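# Clernberg house slide, pale blue

A one-piece slip-on for indoors, the back step and the trip out to the bins. We've stocked the Clernberg since we opened the shop and it's still the pair most of us put on when we get home.

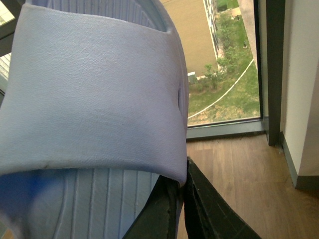
We first ordered 500 pairs, thinking they'd see us through to the following summer. They'd gone by August! Last year we sent out 1,852, and a fair few of those went to people who already had one pair and wanted another for the garden (or for guests, or for the teenager who kept walking off in theirs).

## What it's like to wear

Soft underfoot, but with enough in the heel that you don't feel every crumb on the kitchen tiles. The strap is good and wide, so it holds across the whole top of the foot and you don't end up gripping with your toes to keep the thing on. It has a fine pebbled grain and a matte finish, a bit like leather to look at, and the bottom edge is thick and rounded where it sits over your foot. That edge matters more than you'd think if you wear slides with bare feet all day.

The footbed has grooves running lengthwise, closely spaced at one end and wider apart at the other, with a smooth raised rim round the side. I love the ridges. They give you a little hold when you've just stepped out of the shower, and they feel lovely at the end of a long day standing up.

As for the colour, we call it pale blue and leave it at that, but it does shift. In some lights it's nearly grey, in others there's a touch of lavender in it. If you're after a bright swimming-pool blue, look at the Tapia instead.

## Sizing

Whole sizes only. If you're a half size, go up. The strap doesn't adjust, so anyone with a very narrow foot may find it roomy, and the Bumard (same idea, closer fit) could suit you better. Wide feet do very well in these – we get more thank-you notes about that than anything else.

They're fine with thin socks. With thick winter socks you'll want the next size.

## Cleaning

- Rinse under the tap and wipe with a soft cloth.
- For scuffs on the strap, use washing-up liquid and an old toothbrush, going gently over the grain.
- Dirt likes to settle along the rim and down in the grooves, so run the brush along their length.
- Dry them away from radiators and out of strong sun.
- Please don't put them in the tumble dryer.

Pale colours do show marks sooner than dark ones. Mine get a scrub on a Thursday when I do the bathroom floor, and it takes a couple of minutes.

## Where we'd use them, and where we wouldn't

Great for the house, the patio, changing rooms, the caravan, and padding about between the sofa and the kettle. They're not walking shoes, and we wouldn't wear them up a ladder or to mow the lawn. On wet, mossy paving take it steady, as you would in any slide.

## Making up an order

Sold in pairs, packed in a plain paper bag with no plastic. Order 2 pairs and they travel in the same parcel for the same postage. Sizes can be mixed.

Guest houses and small spas can buy them through Covusard, our trade side, where the slides come in bulk boxes sorted by size. The biggest trade order so far was 4,000 pairs, so don't worry about asking for a lot – just give us a bit of notice.

Returns are simple. Try them on indoors, and if they aren't right, send them back clean and we'll swap the size or refund you.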